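What the fingertips know before the camera does

I promised a few of you (hello, Lingyun Dai, who has asked me twice now) that I'd write up what we've been doing with tactile data this spring, and I keep putting it off because I want it to be tidy first. It isn't going to be tidy. So pour yourself something and I'll tell you where we've gotten to.

The project is called Mugo, and the question behind it is pretty plain. When a robot is about to pick something up, how much should it trust its eyes, and how much should it trust the pads on its fingers? Our older policy, Risska, used both streams, but it blended them with the same weights from beginning to end. That always bothered me a little. When I reach into my purse for my keys, I look until my hand is in there, and after that my eyes are no help at all and my fingers take over.
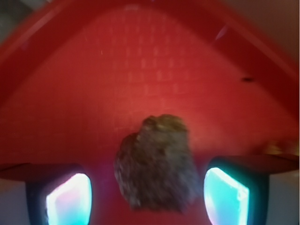
Mugo learns a gate, which is a small number between zero and one that says how much touch counts at this moment. It's trained along with everything else and gets no hints from us about when contact happens. We feed it the wrist camera and both pads, and it has to work out the timing. The stretch I find most interesting is the one just before the fingers close, when a lumpy rock is sitting between the two pads with red floor still showing on either side of it. Risska would already be paying attention to the pads at that point, glow and all, and whatever it read there was mostly noise. Mugo keeps the gate down near zero until something presses back, and then it swings up within 2 control steps. I watched that curve over and over the first evening, like a proud aunt!

Now for results, with all the usual grains of salt. We ran 27 objects, and Mugo came out ahead of Risska on most of the irregular ones and about even on boxes and cans, where the camera is perfectly good by itself. The biggest gap was on soft or crumbly things, where Risska tended to squeeze too hard. There were nine objects that neither policy handled well, and I'd love to say I know why. My best guess is that the gate opens fine, but the grip controller behind it is too slow to use what it hears. That piece is still the old one we got from Jumitz back in February, and it needs a rewrite that I have been avoiding.

Clutter was the other thing on my mind. It's one matter to have a single target in a bin, and quite another to put a small crumpled lump near a braided rope dog toy, which can look like three different things depending on how the twists fall. Rope is a nice test for touch, too, since the ridges give the pads a lot to feel. In the cluttered runs the gate sometimes opened early when a finger brushed a neighbor on the way down, and the policy would try to grasp whatever it had brushed. I don't have a fix for that yet - I have a list of ideas and a whiteboard nobody is allowed to erase.

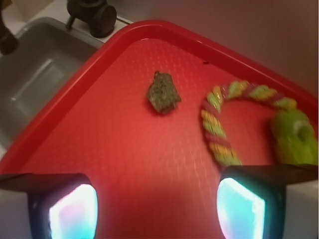

What comes next

First, the slow grip controller, I promise. After that I want to try holding the gate shut until the camera and the pads agree on roughly where the target is, which ought to help with the brushing problem (and may well break something else, we'll see). The folks at Prarnmont have offered to run the same objects on their arm, which has different fingers from ours, and I'm very curious whether the gate curve looks the same over there. If you've tried anything like this with delayed or noisy touch data, please leave a comment. I read all of them, even when it takes me a week to answer.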